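Somberg Community Studios
Frequently Asked Questions: Membership and Shared Workspace

Who may become a member?
Membership is open to any adult who lives or works in the Somberg district. Applicants under 18 may use the studios only when enrolled in a supervised class. Proof of address or a letter from an employer is required at the time of application.

How much does membership cost?
The standard fee is $60 per month, payable on the first business day. A refundable key deposit of $100 is collected when membership begins. The deposit is returned within 13 business days after the key is handed in.

Can I pause my membership?
Yes. Members may pause for up to 2 months in a calendar year. Requests must reach the membership office in writing before the next fee is due. Storage shelves are not held during a pause unless the member pays the shelf charge separately.

When are the studios open?
Members with a key may enter at any time between 7 a.m. and 10 p.m. The front desk closes at 5 p.m., and at noon on Friday. The kiln room follows its own schedule, posted on the door at the start of each month.

May I bring a guest?
Each member may bring one guest per visit. Guests must sign in at the desk and may not use powered equipment. Members are responsible for any damage caused by their guests.

Which materials are supplied?
The studios provide basic hand tools, drop cloths, brushes for general use and cleaning supplies. Paper, clay, canvas and paint are the responsibility of the member. A small selection is sold at cost at the front desk.
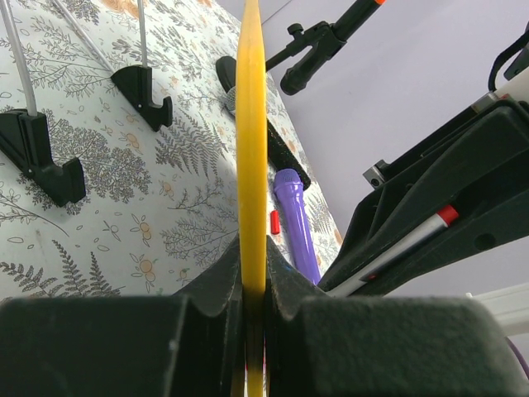

Members who prefer to order in bulk may join the shared purchase that takes place each October. Order forms are available from Telma Paredes in the membership office - payment is due when the form is submitted, and orders cannot be changed afterward.

Where can I store my work?
Every member is assigned one shelf in the Nikzad Room. Items must be labeled with the member's name and the date. Unlabeled items are moved to the holding area and may be discarded after one month. Flammable liquids may be kept only in the metal cabinet beside the sink.

Do I need training before I use the equipment?
An orientation is required for all new members. Separate sessions are required for the kilns, the printing press and the table saw. Training is scheduled by Hooman Mahmoudi and is included in the monthly fee.

How do I report a problem?
Broken or unsafe equipment should be switched off, tagged with a red card and reported to the front desk. After hours, please use the report book at the entrance. Concerns about the conduct of another member should be sent in writing to the studio director, Kumiko Yokoyama.

How do I end my membership?
Written notice of one full month is required. Shelves must be cleared by the last day of membership, and keys are returned to the front desk during staffed hours.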